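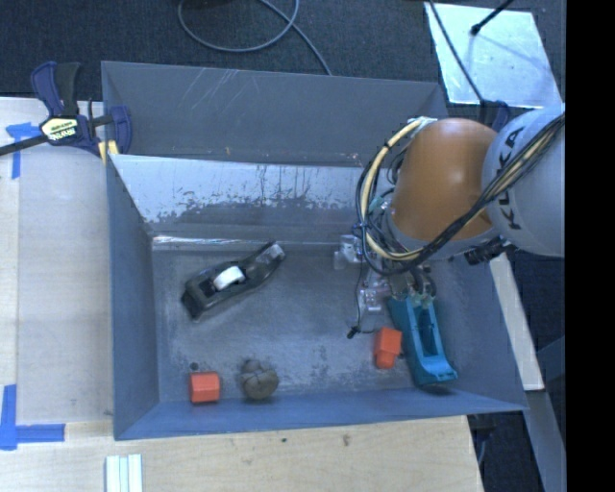

Figure 1. Picking cell, KUKA arm over the bin, gripper at the teal object.

Unit 4: Setting up and looking after the bin picking cell

These notes go with the second practical. Read them before you come to the lab, and bring the cell log sheet with you. The control software is called Rillik and the planning software is called Olmedo; both are covered in Unit 3 and only the settings that matter for upkeep are repeated here. The gripper is dealt with in section 4.4, the cables in 4.3. Questions on the safety part go to Güven Kırmızıgül, questions on calibration to Volkan Karakaya.

4.1 The bin and how it is held

The bin is a fixed part of the cell. Its position is written into Olmedo as a set of planes: one for the floor, one for each wall. All approach paths are checked against those planes. If the bin moves and the planes do not, the arm will be driven into a wall with full confidence, at whatever speed has been set.

The bin is therefore clamped. In Figure 1 a bar clamp sits on the rim at the upper left corner, and blue tape marks are stuck to the wooden surface beside the bin. Check the clamp by hand before each session. Push the bin firmly at the front corners, first away from you and then sideways. There should be no play. A bar clamp can hold against a steady load and still creep when the gripper knocks the wall many times in a row, so the check is made again after any collision, even a light one.

The side walls and the front wall flare outward. This matters in two ways. Objects dropped near a wall tend to slide back towards the floor, which helps. The wall planes in Olmedo are also tilted, and a common mistake is to enter them as upright. An upright plane set at the foot of the wall shuts off usable space above the slope; an upright plane set at the rim lets the fingertips pass through solid metal. Enter the foot and the rim as measured and let the software work out the slope.

Wear on the inside is normal. The sloping inner panel in the figure has lost its coating in patches and is bare and shiny in its upper part. The floor has scuffs and cloudy marks. Wear of this kind does not weaken the bin, but bare metal reflects light, and reflections upset depth cameras. If the depth view shows holes or false peaks on the panel, do the following in order:

Turn off the overhead lamp nearest the cell and take a new depth view.
If the fault stays, lower the exposure by one step.
If it still stays, mask the panel in Olmedo. Picks are not planned there in any case.
Do not paint or tape over the worn patches without asking. A new surface means a new plane check.

4.2 Placing the test objects

The standard set is mixed on purpose. It contains blocks, long thin-walled parts and dark parts, and each causes trouble of its own.

The orange blocks are the easy case. They have flat faces and a strong colour, and the segmentation finds them under most lighting. Use them to prove that the cell works at all before trying anything else.

The teal object and the black dispenser are harder. The teal one is long, with an elongated recess along the middle, and its lower end is broader and curved. The grasp planner likes the edges of the recess, and a grasp there is often off the centre of mass. Expect the part to swing as it is lifted. The black dispenser gives a weak depth return, and with a white roll seated in it the planner may treat the roll and the body as two objects. If this happens, log it as a segmentation fault and leave the grasp settings alone.

Objects lying close to the front wall deserve a note. The gripper has to come down with one finger between the object and the wall, or else pick from the end. The clearance value in Olmedo decides which. The lab value is 10 mm. Students often reduce it to make a failed pick go through. Do not do this on the real arm until the same change has been run in simulation.

4.3 Cables

Most stoppages on this cell come from the cables. The bundle runs over the outside of the arm, passes under the orange housing and loops round to its left side. A thick cream-yellow cable takes the outer curve and is held by dark ties. The loop is there to give slack for the wrist joints. Too little slack and the connectors are pulled; too much and the loop hangs low enough to catch on the bin rim.

Inspection is done with the arm in the park position and the drives off.

a) Follow the bundle from the gripper back to the first fixed point. Look for flat spots, shiny rub marks and splits in the outer jacket.
b) Check every tie. A tie should stop the cable from sliding but should still let you turn the cable with two fingers. Overtightened ties cut into the jacket.
c) Look at the connectors at the dark fitting beneath the joint. They should be straight and fully seated. Do not use them as a handhold.
d) Switch the drives on, select reduced speed and turn the last joint to +90 degrees and back, then to -90 degrees and back. One person drives and one watches the loop. Stop if any cable goes tight or if the loop touches the gripper.
e) Write the result in the log, including when nothing was found.

If a tie has to be replaced, cut it with flush cutters, with the blades turned away from the cable. Fit the new tie in the same place. Moving a tie even a short distance changes the shape of the loop, and step d) has to be done again from the start.

The joint limits in Rillik are tighter than those of the arm itself. They were set for the cables, and they stay as they are. A path that fails on a joint limit needs a different grasp or a different approach.

4.4 Gripper

The gripper is built from clear, whitish and metallic parts with small fittings and tubes. The clear parts are the ones to watch. Fine cracks start at the screw holes and are easiest to see with a torch held to the side. A part with a crack is changed the same day.

The order of work:

1. Park the arm, drives off, air off at the wall valve. Wait for the gauge to read zero.
2. Wipe the fingertips with a dry cloth. Use no solvent on clear plastic, which can craze.
3. Press each tube lightly towards its fitting and release. It should not move out again.
4. Tighten the bracket screws by hand only, in a cross pattern.
5. Check that loose wires are clear of the fingers through the full opening and closing stroke.
6. Air on, drives on, and run the open and close test from the Rillik service page.

Step 5 is the one most often skipped. A thin wire hanging beside the fingers can be pinched against an object without any fault showing on the screen, and the damage only appears later as a signal that comes and goes.

4.5 Calibration check

Calibration is checked at the start of each week and after every collision. A full calibration takes most of a morning and is done by staff. The check is short and you will do it yourselves.

Empty the bin. Mount the pointer in place of the gripper. Drive to each of the stored floor points at reduced speed and read the gap between tip and floor with the feeler gauge. The allowed error is 2 mm. If one point is out and the rest are good, suspect dirt under the bin or a reading mistake, and repeat. If all points are out in the same direction, suspect the bin position and go back to 4.1. If the error grows steadily from one side to the other, the bin is tilted – check that it sits flat before touching any values.

Record the readings before making any change. A correction with no reading behind it cannot be undone by the next group.

4.6 After a collision

Press the stop. Do not reset at once. Note the joint values from the pendant, then look at the fingertips, the bracket, the cable loop and the clamp, in that order. Release the arm upwards at reduced speed, away from the nearest wall. Run the checks in 4.1, 4.3 and 4.5. The cell may go back into automatic mode only after a member of staff has signed the log.

Work for the practical

Hand in one log sheet per pair, with the cable inspection and the calibration check filled in. Add a short note on one failed pick: which object, where it lay in relation to the walls, what the planner chose and what you would change. Screenshots from Olmedo are accepted if the time stamp is readable. Sheets are due on 28/06/2021, in the box outside the Cusis room.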